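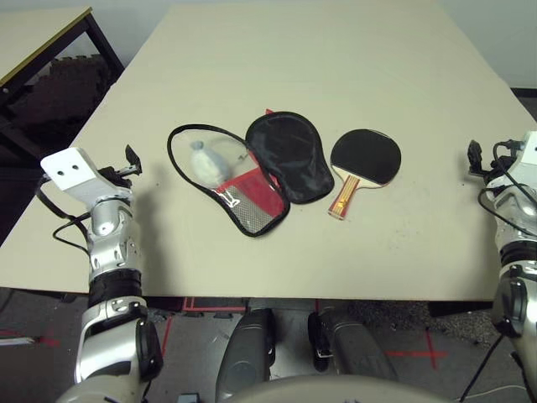
*Turuden, March*

**Getting back into table tennis after years away. How do I look after my bat?**

Posted by Lamisi Gyamfi

Hello everyone! I've joined the club that meets above the Quansah building and I am completely hooked again. I last played at school, so my bat has sat in its case at the back of a wardrobe for longer than I'd like to admit. The rubber looks dull and the ball slides off it when I try to put spin on. Can it be saved, or do I need new rubbers? And what do people clean them with? My cousin says washing-up liquid, which sounds a bit brutal. I play 2 evenings a week and I'm very much a beginner (but a keen one!).

---

**Bastian Ostermann**

Welcome back, it's a brilliant game to come back to! Try the cheap fix first. Put a little plain water on a soft sponge, wipe from the handle up to the top edge, and let it dry flat on its own, well away from the radiator. Then breathe on the rubber and press a clean ball against it. If the ball drags, you've got some life left in there. If it skates about as it would on a window, the rubber has gone hard and no amount of wiping will bring it back.

Skip the washing-up liquid. I used it for a whole season and ended up with a horrible shiny patch right where I hit my forehand.

When you do need new rubbers, go for something slow and grippy. I put a pair of Skikitz all-rounders on mine and my serves got better within a fortnight, mostly as I could feel what the ball was doing at last. The blade itself will probably outlive both of us, so keep it.

Also, and I can't say this strongly enough, practise your serve at home! Any table will do, or a bit of floor. Ten minutes with a box of balls before tea and you'll be annoying people at the club in no time.

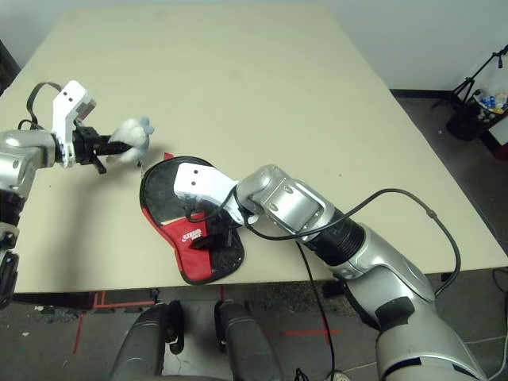 *White bundle over the table*

---

**Wumpini Abugri**

just buy a new one, old rubber is rubbish

---

**Kobina Ayaaba**

Agree with Bastian on the water. Two things to add. Stick a sheet of clear film over each side before the bat goes back in the case (smooth it out from the middle so there are no bubbles), and don't leave it in the car in summer. Heat ruined my Gruleo, the sponge lifted all along one edge.

Lamisi, if you're at Quansah on the early session, it starts at 7 and the far tables are best for beginners. Naa Acheampong has a gluing kit and loves doing people's rubbers for them. Bring biscuits.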